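About Clamden > Who we are > Our company

11/09/2024
By Clamden web team

Clamden supplies replacement parts for domestic and light commercial heating systems. We hold stock for boilers, pumps, valves and controls, including models that are no longer made. Orders come from heating engineers, housing associations and, in smaller numbers, householders.

What we stock

The catalogue is arranged by appliance first and by part number second. Obsolete parts are listed under the last number printed by the maker, with earlier numbers shown as cross-references. The Kovuler range of seals and gaskets is cut in our own workshop in 192 sizes. Sizes outside the range can be cut to a drawing, with a minimum order of 50 pieces.

Reconditioned parts

Pumps and fans returned under the Apaza exchange scheme are stripped, cleaned and fitted with new bearings. Each unit is bench run for two hours before it goes back on the shelf. Reconditioned parts carry a two-year guarantee. Circuit boards are tested but not repaired, and any that fail are sent for recycling.

Premises

The trade counter and the workshop share one building on the Grernora estate. Parking is at the front, and deliveries should use the side road. The counter closes for stocktaking during the first week of July.
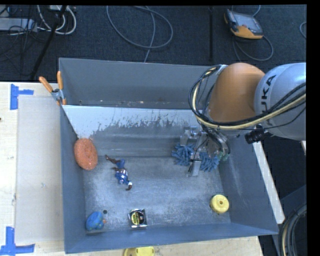
Returns and queries

Unused parts may be returned within five weeks in their original packing. Please quote the order number and the part number on the outside of the parcel. Electrical parts with broken seals cannot be accepted.

Comments

heatpump_h: Do you still do the diverter valve kits with the brass body? Only the plastic one comes up in the search.

Clamden web team: Yes, both are listed. Search by the old part number.

oldboiler: Gasket fitted first time. Postage a bit steep for something that weighs nothing.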